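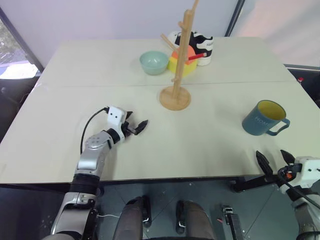 Danica Todorova
Product tester, Hondberg workshop

We've had the Illis two-arm kit on our table since October, and I'm still finding excuses to go and stand next to it. It comes as a pair of arms, a gripper for each and a training package that lets you teach it small household jobs by guiding it through them. I picked the mug tree job first, mostly because I never get the handles right myself at six in the morning!

The mug with HOME across the front was my starter piece. It has a good loop handle on the side and stands upright, and a bright yellow inside that makes it easy to spot against a pale tabletop. I ran practice rounds with it for most of a week before I let myself try anything harder. In all we logged 853 attempts on the mug tree, and I kept notes on every one (my handwriting gets worse as they go on).

Ribbed plastic was next on my list, and I expected trouble with it.
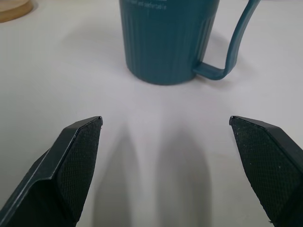
The pads are what won me over. They have a fine crosshatch texture that feels a bit like a nail file, and you can swap a worn pair in a minute or two with the little key in the box. My first set lasted 400 picks before I wanted fresh ones. The handle is where you have to slow down — a narrow one leaves less room for error when you're lining it up with a peg, and I had to teach the approach again from a lower angle. The manual from Illis skips this part completely. Sowerby, the add-on software, does cover it, and its replay view is lovely to work with.

Pegs at different heights and angles make a much better test than a straight row of hooks. I'd suggest a stand like that to anyone setting up their own kit, plus a few odd things left lying nearby so the cameras have something to sort out.

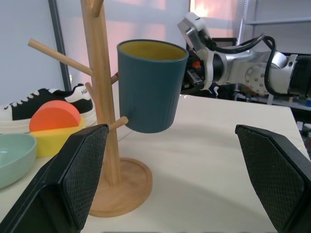 Hayley Wainwright: Did you try it with the arms taking turns? We have the same kit at Vondby and ours got much smoother once one arm waited for the other to back off. It took us 21 sessions to get there, and I'd still pick the lower peg first.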